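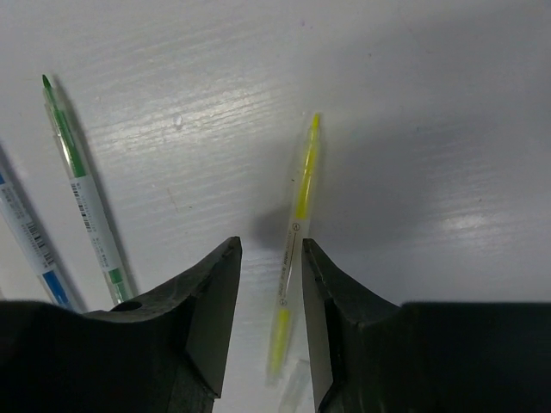 List: corno-users
Date: 11/10/2019
Subject: Re: Solero fingertip kit, small cylindrical parts

> We are looking at the Solero kit from Brestano as a replacement for the
> stock fingers on a two-arm bench cell. Parts are pens, vials and capped
> tubes, all under 20 mm across. The data sheet gives a maximum payload
> and says next to nothing about slip or finger wear. Has anyone run it
> long enough to have numbers? Also interested in whether the wrist
> camera can still see the part once the fingers close, and whether the
> Corno driver needs patching. We have a quote that expires soon and the
> alternative is the Smits set, which costs more and ships with pads.

We have had the kit on loan since August and have used it for two jobs: picking double-ended markers off the table, and holding small conical tubes upright for a second arm.

Numbers first. Over 1,000 logged marker picks we had 936 good ones. A good pick means the part was still in the fingers at the drop position and was released in the correct orientation. The failures fall into three groups. The largest is the wide end of a neighboring marker fouling a finger on the way down. Next is the part rolling as the first finger touches it. The smallest group is true slip after lift, nearly all of it at high acceleration, and it went away when we lowered the jerk limit in the Corno profile.

The first group is a planning problem and I would not hold it against the fingers. The housings are wide compared with the tips, so on a descent with the wrist tilted you need more clearance beside the target than the tip dimensions suggest. Use the housing envelope in your collision model. The STEP file Brestano sends out has the tips only. You have to ask for the rest.

Rolling depends on centering. If the marker starts closer to one tip than to the other, the near finger pushes it across the table before the far one makes contact. We now shift the wrist to the middle of the barrel before closing, using the wrist camera. With that correction on, repeat attempts are rare.

On the camera question: yes, it can see the part, with conditions. The tips stay in view at the bottom of the image and the part is visible until the jaws close. Glare is worse than occlusion. A glossy tabletop gives bright streaks, and clear plastic barrels give highlights of similar intensity, so edge detection on the casing was unreliable for us. Segmenting on the colored core worked much better. A matte mat would probably fix it and costs next to nothing, but we have not tested one.

Tubes are the harder case. Conical walls mean the contact height sets the grip, and if you take hold too low the tube rides up as force is applied. We grip high, leaving only the upper part and the cap clear of the tips. That leaves room for the second arm to approach from the far side.

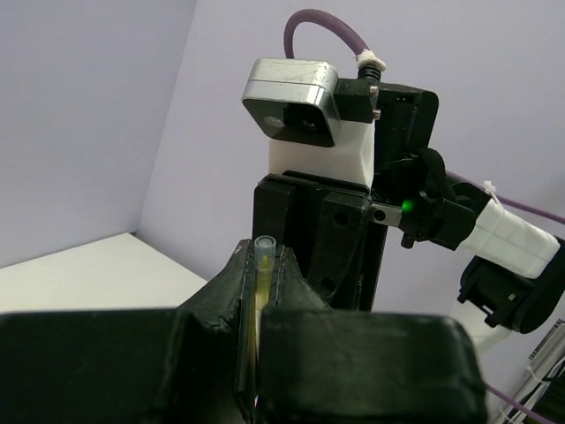
Tube held upright in the fingers, with the second arm's wrist and camera behind.

Force setting matters more here than with the markers. The kit's default is too high for thin plastic. We run at level 6 out of 12 for the tubes and leave the markers at the default. I have no slip figures for tubes, as that job was not logged the same way.

Wear: the surfaces scuff early. It is cosmetic so far and I measured no change in tip geometry, but the finish you see in the brochure will not last.

Cabling: the kit includes no strain relief. Route the camera cable with a generous loop at the wrist and tie it down further along the arm. Check it through full wrist rotation before enabling the second arm, as a loop that clears everything at the home pose may not clear the other gripper.

Driver: no patch required. The stock Corno gripper node works if you change the stroke limits in the config. The width readback has an offset after homing, so zero it with the fingers closed. I can post our config file.

Compared with the Smits set, which I have used on a different cell, the Solero tips get into tighter spaces and the Smits pads are kinder to soft parts. For pens I would take the Solero. For a line doing only tubes I would ask Smits for a loan set and run both before the quote runs out.

Two things still open on our side: Brestano has not answered on the price of spare tips, and I do not know if the tips can be bought singly or only as a pair. If anyone has an invoice with that line on it, please reply to the list.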